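Review: Zelener demonstration recorder, simulated wrist view edition

We have used the Zelener recorder since February to gather examples for a grasping policy. It is a desktop package: a physics scene, a renderer, a driver for a hand controller, and a writer that saves each attempt as an episode. This review covers the parallel-jaw set-up with the wrist view switched on, which is the configuration most small groups will want.

Installation took a morning. The controller driver wants to be installed before the renderer, and the manual puts the two steps the other way round. Once past that, the licence check is done a single time and the package then runs offline.

An episode starts when the trigger is squeezed twice and stops on a long press. Between those, the recorder stores joint positions, finger opening, commanded velocity and the wrist view, all against one clock. I checked the clock by stepping the fingers open and shut and comparing the command with the rendered movement. The offset was constant across a session, so it can be corrected in one line when loading. I would still prefer that it were corrected by the writer.

Our first batch was 200 episodes of a single pick. Noemí Aguirre drove half of them and I drove the rest. Her episodes are shorter and have fewer pauses, mine hesitate before the close. A policy trained on the mixture learned my hesitation quite faithfully. The recorder has an operator field for each episode, empty by default, and I recommend filling it in from the first day. We had to reconstruct ours from the session notes.

The second batch was 260 episodes with varied starting poses. The pose sampler is good. Limits are set per joint, the seed is stored with the episode, and a failed attempt can be replayed from the same start. It does not check whether the target is in view at the start, so some episodes begin with several frames of bare surface. We kept those. A policy that has only seen the target centred does badly when it has to look for it.

Rendering is plain. Surfaces are flat and untextured unless you supply your own materials, and the lighting presets differ less than their names suggest. For learning where the fingers are relative to an edge this is adequate. For transfer to a real arm you will need to add variation yourself – the Castillo texture pack loads without changes, though it slows the renderer noticeably.

The gripper body takes up a good deal of the wrist view. There is a mount offset setting, and the temptation is to push it forward until the housing disappears. Citlali Nava tried this on her copy and lost the finger bases, after which the policy judged the opening poorly. We went back to the default.

Storage is the weak point. Each episode is one file, and the index is rewritten in full whenever an episode is added. At 10 episodes this is instant. By the end of the second batch there was a clear wait after each save, long enough for the operator to lose rhythm. Splitting the work into folders and merging afterwards avoids it. The merge tool is reliable but drops the free-text notes, so copy those out first.

Compared with the Ikley recorder, which we used previously, Zelener has the better controller feel and the worse file handling. Ikley lets you trim the start and end of an episode inside the viewer. Zelener needs a script for that. The Lerkico export option works with both and produced identical arrays in our tests, apart from the sign of the finger velocity.

I would buy it again for a single-arm project with one or two operators. For a larger group I would wait for the index to be fixed. Anyone starting now should set the finger opening units to metres before the first recording, as the default is a fraction of full travel and the files do not say which was used.
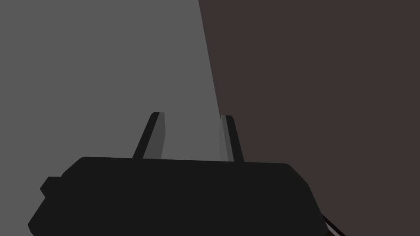
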